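What I learned from my first real pull request

October 1, 2019 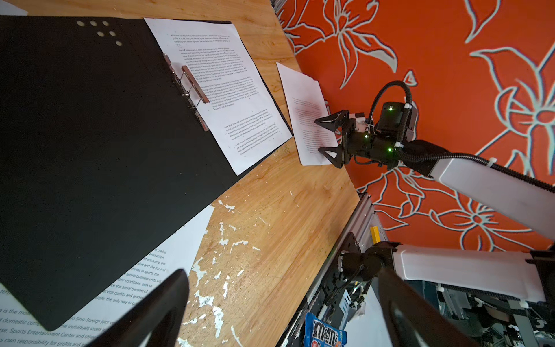

So I finally did it. After two years of telling everybody at work that I was "about to get into open source," I had a patch merged into Dendau, the little command line program I use for keeping my translation glossaries in order. It's a tiny patch. It fixes the way the program sorts words that start with a dotted capital I, and if you don't write in Turkish you will never notice it in your whole life. I have been grinning since breakfast.

I'd been annoyed by that bug since April. Every time I exported a list, half my I words ended up at the bottom after Z, and I'd drag them back up by hand and grumble. Then I went to a beginners' evening in Stomside (20 of us in a room meant for maybe half that, with one power strip!) and Corina Hubmann, who was running it, asked each of us to name one thing in a program we used that bugged us. I said my sorting thing. She said, great, open an issue tonight.

I did not open an issue that night. I went home and read the contributor guide, then read it again, and got scared off by the part about rebasing. It took me another couple of weeks to write four sentences describing the problem. Eylül Uysal, who looks after the text handling part of Dendau, answered in under 90 minutes with "yes, this has bothered me too, do you want to try it?" and a link to the file where the sorting happens.

The fix itself was 2 lines. The tests were more like 60, and those were the hard part, because I'd never written one before. My first version passed on my laptop and failed on the project's server, which runs with a different locale. I would never have thought of that. Eylül left comments on nearly everything I wrote, all of them kind, and a few of them just said "nice." I've kept a screenshot of one of those.

Some stuff I'd do differently next time. I'd ask in the chat channel much sooner, even with a half-baked question. I'd make a branch before touching anything (I worked straight on master and had to untangle it, ugh). And I wouldn't reformat the whole file to suit my taste, which I did, and which made my small change look like I'd rewritten the place. Sorry again, Eylül.

Next up I want to look at Bovby, the plugin that pulls glossaries into a text editor. Its setup page still has instructions for an installer that was dropped ages ago, and I figure docs are a friendly place to go second. There's also a Turkish word list called Gündoğdu that somebody wants help converting, so if you read Turkish and have a free evening, leave me a comment and I'll send you the link.

Stickers are coming in the mail, apparently. I'm putting mine right in the middle of the lid.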